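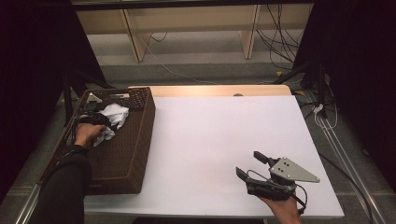 ## 4. Washing and drying

Read this section before the first load. The settings in section 3 assume that the machine is level and that the transport bolts have been taken out of the back panel. If either job is still open, go back to section 2.

### 4.1 Sorting

1. Empty all pockets. Coins and hair clips can work their way past the door seal and into the drain pump.
2. Separate whites, darks and anything new. New cotton gives off color for the first few washes, so keep it away from whites.
3. Close zippers and hooks. Leave shirt buttons open.
4. Put small items such as baby socks into a mesh bag.
5. Shake out folded or bunched cloths before they go into the drum. A tight bundle stays soapy in the middle.

**Note:** Kitchen cloths with cooking oil on them should be washed by themselves on Cotton Hot, and then line dried. See the caution in 4.5.

### 4.2 Loading the drum

1. Open the door and check that the drum is empty.
2. Load one piece at a time. Mix large and small pieces where you can.
3. Stop when you can still fit a hand, held upright, between the laundry and the top of the drum.
4. Check that nothing is caught in the door seal.
5. Push the door shut until it clicks.

A single heavy item, such as a bath mat, will throw the drum off balance. The machine will try to spread the load three times and then give up and show E4. Add two or three towels and start the cycle again.

**Caution:** Do not load anything that has been treated with gasoline, solvent or dry-cleaning fluid, even if it seems dry.

### 4.3 Detergent

The drawer has three compartments. The left one is for the main wash, the middle one is for softener and the right one is for prewash.

1. Pull the drawer out until it stops.
2. Measure the detergent with the cup supplied. For a normal load, fill to the lower line. For a heavily soiled load, fill to the upper line.
3. For liquid detergent, drop the plastic flap in the left compartment. For powder, lift the flap.
4. Fill softener no higher than the MAX mark. Above that mark it siphons straight into the wash.
5. Close the drawer slowly.

Use high-efficiency detergent only. Ordinary detergent makes too much foam, and the machine will add rinses until it clears – this can make a short cycle almost 50 minutes longer.

In soft water areas, start with half the amount and increase it if the wash comes out dull.

### 4.4 Choosing a cycle

Turn the dial to the cycle you want. The display shows the time remaining, which may change once the machine has weighed the load.

| Cycle | Use for | Spin |
|---|---|---|
| Cotton Hot | White towels, sheets, kitchen cloths | High |
| Cotton Warm | Everyday colors | High |
| Easy Care | Shirts, blends | Medium |
| Delicate | Lace, lingerie, thin knits | Low (500 rpm) |
| Wool | Only items marked machine washable | Low (500 rpm) |
| Rinse and Spin | Hand-washed items, swimwear | Medium |

1. Select the cycle.
2. Press Temp or Spin if you want to change the preset. Not all combinations are allowed. The display beeps twice if you have picked one that isn't.
3. Press and hold Start for two seconds.

To add a forgotten item, press Start once and wait for the door light to go out. The door will not unlock if the water is above the level of the seal or is too hot.

**Note:** The delay timer can be set for up to 8 hours. Don't use it with wet laundry already in the drum, especially in summer.

### 4.5 Drying

The dryer program can handle half of a full wash load. Take out the rest before you start it.

1. Remove anything that should not be tumble dried – check the care labels.
2. Turn the dial to Dry and press Level until the light is next to Iron, Cupboard or Extra.
3. Press and hold Start.
4. When the cycle ends, take the laundry out within half an hour. The drum keeps turning slowly during that time to prevent creases.

White cotton that is going to be ironed should come out at the Iron level. If it has gone past that, sprinkle it with water, roll it up and leave it for ten minutes.

**Caution:** Never tumble dry cloths that have been in contact with cooking oil, wax or floor polish. Oil left in the fibers can heat up and catch fire after the cycle has ended.

**Caution:** Do not stop the dryer before the cool-down stage is over. If you must, take everything out at once and spread it flat so that the heat can escape.

### 4.6 After each load

1. Wipe the door seal, including the fold at the bottom.
2. Leave the door and the drawer open a few inches. If there are small children in the house, keep the laundry room door closed.
3. Clean the lint filter after every drying cycle. Lift it out by the tab, peel off the lint and rinse the mesh under the faucet if it looks gray. Let it dry before you put it back.
4. Turn off the water supply if you will be away for more than a couple of days.

Once a month, run Cotton Hot with the drum empty and half a cup of detergent. This clears out softener residue, the usual cause of a stale smell.

### 4.7 Codes you may see in this section

- **E1** – No water. Open the faucet and check the inlet hose for kinks.
- **E2** – Water not draining. Clean the pump filter (section 6.2).
- **E4** – Load out of balance. See 4.2.
- **E7** – Door not locked. Push it shut again and check for fabric in the latch.
- **LF** – Lint filter missing or blocked.

For any other code, unplug the machine, wait five minutes and plug it back in. If the code returns, write it down together with the model number from the label inside the door and contact Farnex service. The replacement lint filter is part number 717.

Section revised July 11, 2018, C. Matheson. Changes: detergent flap instructions corrected, LF code added.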